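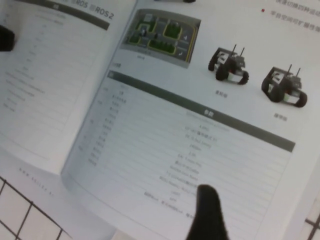
Should a long-running television serial keep its full back catalog open to viewers?

A broadcaster that has asked its audience to follow a story for decades should keep every surviving episode available, in order, at no more than the cost of an ordinary subscription.

The matter arises from the decision by Relgate to reduce the online archive of Murbridge to its most recent 80 episodes. Until last month the service carried 1268. The Nusgate Viewers' Forum, which has followed the serial since its first season, regards the decision as mistaken and sets out its reasons in the paragraphs that follow.

A continuing drama asks more of its audience than other kinds of television. Its marriages, feuds and funerals draw their weight from scenes that were broadcast years earlier. When the Ahmadpour family returned to the market square this spring, the script relied on a quarrel over the lease of the bakery that was left unresolved 39 episodes before the family's departure. Longtime viewers understood at once why the eldest daughter would not enter the shop. Newer viewers could, at that time, go back and find out. Under the present arrangement they cannot, and a carefully written storyline is reduced to a woman standing on a sidewalk looking unhappy.

Relgate has stated that older episodes are seldom watched. The Forum does not dispute the viewing figures, which the broadcaster is in a position to know. It disputes the use made of them. Few people begin a serial at the beginning. They consult it, much as they would consult the back issues of a local newspaper, when a character reappears or a secret comes out. An episode watched by a small audience in one month may be sought by a large one in the next, as happened when the flood story was revisited. A measure taken over a single quarter will miss this kind of use entirely.

There is also the question of the people who made the program. Several of the finest performances in Murbridge belong to its middle period, when the cast was small and two actors might carry a full half hour in one kitchen. Those episodes were never sold on disc.
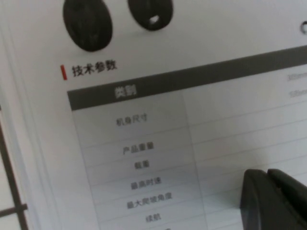 They were repeated once, on weekday mornings, and after that the online archive was the only place where they could be seen. To withdraw them is to remove a large body of work from public view without any judgment having been made about its merit.

The cost of keeping a catalog is real, and the Forum does not ask Relgate to ignore it. Music clearances in particular are known to be a burden. The jukebox in the Lantern café played commercial recordings for most of the early years, and each one must be licensed again for online use. Where a song cannot be cleared, the Forum would accept a substitute, clearly marked. It would also accept lower picture quality for the oldest material, and a slower schedule for restoring it. Over 8 years of comments gathered by the Forum, complaints about sound or picture have been rare. Complaints about missing episodes have been constant.

What the Forum cannot accept is the proposal that written summaries should stand in for the episodes themselves. The summaries now offered are brief and in places wrong. The account of the hospital siege gives the surgeon's confession to the wrong brother, and the entire wedding week is covered in two sentences. Even an accurate summary would tell a viewer only what took place. It could not convey the long silence before the confession, or the way the camera stayed on the corridor after the door had closed.

The Forum therefore asks Relgate to restore the withdrawn episodes in broadcast order, beginning with the middle period, and to publish a schedule for the remainder before the end of November. It asks further that no episode be withdrawn in future without notice on the program's own page. Members who hold home recordings of the early seasons are requested to keep them in good condition and to inform the Forum of what they have.

The Nusgate Viewers' Forum
October 17, 2021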